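Flodia Bench Guide, Section 4: Recording Demonstrations for the Tube Transfer Study
March 8, 2018 - by the Flodia bench team, Dutport

By the time you reach this section you should have the arm bolted down, the wrist camera talking to the recording computer, and (we hope) a cup of something warm at a safe distance from both. What follows is the way we recorded our own demonstrations at Dutport, and the way our friends at the Flornholm lab repeated them. If you would like your results to be comparable with ours, please keep to the order below, even where it feels a bit fussy.

Setting up the rack

1. Put the rack on the white tabletop, well inside the area the arm can reach, and leave plenty of bare table beside it.

2. Fill the tubes with colored water and place them in the rack. Leave some holes empty, so that the arm has somewhere to move a tube to.

3. Open the gripper all the way and bring it to the start pose, facing the rack. Check the live view from the wrist camera. You want both fingertips in the picture and a clear gap between them.
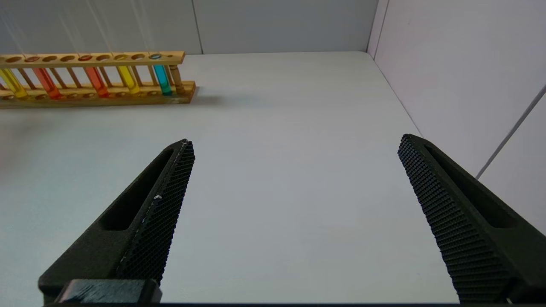
4. Press Record and wait 2 seconds before you touch the hand controller. The learning software uses that quiet stretch to settle on its starting position, and we lost a whole afternoon of good work in our first month by being too eager - please learn from us!

5. Guide the arm to one tube, close the gripper gently, lift straight up until the tube is clear of the rack, and lower it into an empty hole. Open the gripper, back away, and press Stop.

CAUTION: Never steer sideways while a tube is still in its hole. Glass does not forgive this.

Note: If you fumble a grasp and recover, keep the recording. The Iordache method, which we use for training, learns a good deal from small corrections. Throw a recording away only if a tube is dropped or the camera stops.

How many to record

We trained on 121 demonstrations and then ran 100 test transfers, of which 78 went through without help. A policy trained with all the fumbled grasps taken out managed only 67, a drop of 11, and that is why the note above is worth a second reading. We plan to repeat the comparison with narrower tubes in May.

Continue to Section 5 for copying your recordings to the training computer.

Contact: Flodia help desk, Dutport | Copyright 2018 Flodia | Back to top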